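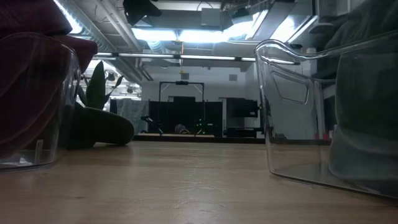
작업대 높이에서 본 투명 수납함 두 개. 왼쪽에 적갈색 천, 오른쪽에 진회색 천이 들어 있다.

Pace 과제 천류 정리 평가 참가자 및 시간제 평가원 모집

Riromham 조작평가실은 8월에 시작하는 Pace 과제 2차 평가의 참가자와 시간제 평가원을 모집합니다. 평가 대상은 양팔 로봇의 가사 작업 수행 능력이며, 이번 차수에서는 천류를 집어 색상별로 용기에 나누어 담는 작업만 다룹니다. 로봇 운용 경험은 요구하지 않습니다.

배경

빨래 개기, 수건 분류, 매장 진열대 정리를 기계에 맡길 수 있는지 묻는 문의가 꾸준히 들어옵니다. 현재 저희의 답은 조건부입니다. 형태가 일정한 상자나 병은 위치만 알면 집을 수 있으나, 천은 한 번 집을 때마다 형태가 바뀌고 겹친 부분의 경계가 카메라에 잘 드러나지 않습니다. 1차 평가에서는 165회 시행 중 54회가 사람의 개입 없이 끝났습니다. 나머지 시행의 주된 중단 사유는 두 장을 한꺼번에 집은 경우, 용기 테두리에 천이 걸린 경우, 제한 시간 초과였습니다. 이 수치로는 가정이나 매장에 투입할 수 있다고 말하기 어렵습니다.
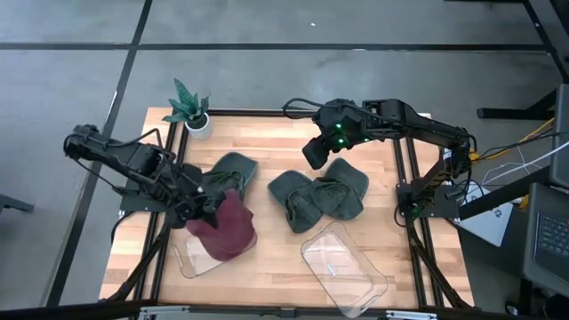

2차 평가의 목적은 실패 지점을 동작 단위로 기록하는 것입니다. 한 번의 시행은 접근, 파지, 이송, 투입, 해제의 다섯 구간으로 나누며 구간마다 판정을 따로 내립니다. 왼쪽 그리퍼가 적갈색 천을 앞쪽 투명 트레이 위로 늘어뜨리고 있는 상태는 파지 성립으로 기록하되, 천이 트레이 테두리를 일부 가리고 있으므로 투입 판정은 해제 이후로 미룹니다. 가운데에 나란히 놓인 진녹색 천 두 장처럼 서로 닿아 있는 경우에는 시작 배치표에 '접촉' 항목을 표시합니다. 성공률만 집계하던 1차 양식은 더 이상 쓰지 않습니다.

비교 기준도 필요합니다. 같은 천과 같은 용기를 두고 사람이 작업한 기록을 확보해야 로봇의 소요 시간과 재시도 횟수를 해석할 수 있습니다. 참가자 모집은 이 기준값을 얻기 위한 것입니다. 숙련도가 다양할수록 좋으며, 세탁물 취급이나 매장 정리 경력자와 무경험자를 함께 받습니다.

모집 분야

가. 비교 작업 참가자
작업대에 놓인 천을 색상에 따라 용기에 나누어 담는 작업을 반복합니다. 한 손만 쓰는 조건, 집게형 도구를 쓰는 조건, 양손을 모두 쓰는 조건이 있고 순서는 참가자마다 다릅니다. 1인당 소요 시간은 설명과 휴식을 포함하여 80분입니다. 손과 작업대가 영상으로 기록됩니다.

나. 시간제 평가원
시행 영상을 보고 구간별 판정과 중단 사유를 입력합니다. 판정 지침은 근무 첫날 교육하며, 교육 시간도 근무 시간에 포함됩니다. 동일 영상을 두 사람이 독립적으로 판정하고, 불일치 건은 판정 책임자 Elisa Galli가 재검토합니다. 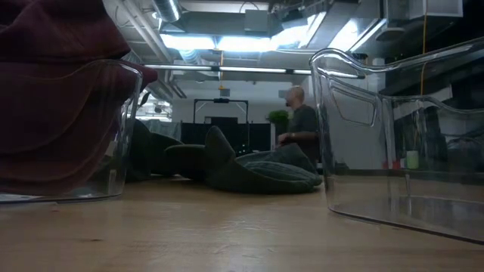 재검토 결과는 평가원에게 회신되며 불일치율은 급여나 계약 유지에 반영되지 않습니다. 다만 판정 지침의 특정 조항에서 불일치가 반복되면 해당 조항을 개정하고, 이미 입력한 건을 다시 판정하도록 요청할 수 있습니다. 재판정 시간은 별도로 산정하여 지급합니다.

참가 요건

공통: 만 18세 이상. 한국어 또는 영어로 된 작업 지침을 읽을 수 있을 것.
참가자: 서서 작업하는 데 지장이 없을 것. 적녹 색각 이상이 있는 분도 지원할 수 있으나 사전에 알려 주십시오. 해당 세션은 색상 대신 표식이 붙은 천으로 진행합니다.
평가원: 표 형식의 기록을 장시간 다룰 수 있을 것. 영상 주석 경험자 우대. Grunar 제품의 개발 또는 판매에 관여하는 분은 이해 상충으로 제외합니다.

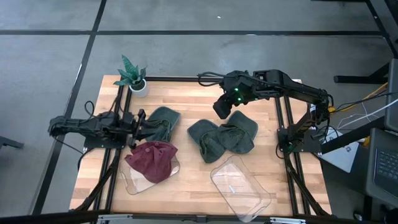

왼쪽 그리퍼가 진녹색 천의 가장자리에 걸린 상태. 적갈색 천은 앞쪽 투명 트레이에 놓여 있다.

근무 및 참가 조건

장소는 Darneo 시험동 1층입니다. 비교 작업은 오전 10시와 오후 2시에 시작하며 희망 시간대를 지원서에 적어 주십시오. 평가원은 주당 근무 시간을 협의하여 정하고, 교육 이후에는 원격 근무가 가능합니다. 참가 사례비와 평가원 시급은 지원서 접수 후 발송하는 조건표에 명시되어 있습니다. 로봇 구동 중에는 작업대 프레임 안쪽으로 손을 넣을 수 없으며, 비교 작업은 로봇 전원을 차단한 상태에서 진행합니다.

자료 처리

영상과 판정 기록은 Pace 과제의 평가 목적으로만 사용합니다. 얼굴이 촬영된 구간은 보관 전에 삭제합니다. 참가자는 세션 종료 전까지 사유를 밝히지 않고 참가를 철회할 수 있으며, 이 경우 그때까지의 기록은 폐기합니다.

지원 방법

지원서에는 지원 분야, 가능한 시간대, 천류 취급 경력의 유무를 기재합니다. 평가원 지원자는 이력서를 첨부하십시오. 별도의 면접은 없고, 평가원 지원자에 한해 짧은 영상으로 시험 판정을 실시합니다. 시험 판정에서는 판정 사유를 얼마나 구체적으로 적었는지를 봅니다.

참가자 일정 문의: 길건우(Gun-woo Gil)
평가원 채용 문의: Jolanta Grabowska
시험동 출입 및 안전 교육: Renzo Testa

지원서는 Riromham 조작평가실 접수 창구로 제출합니다. 정원이 차면 분야별로 접수를 마감하며, 이후 지원자는 본인이 동의한 경우 3차 평가 대기 명단에 등록됩니다.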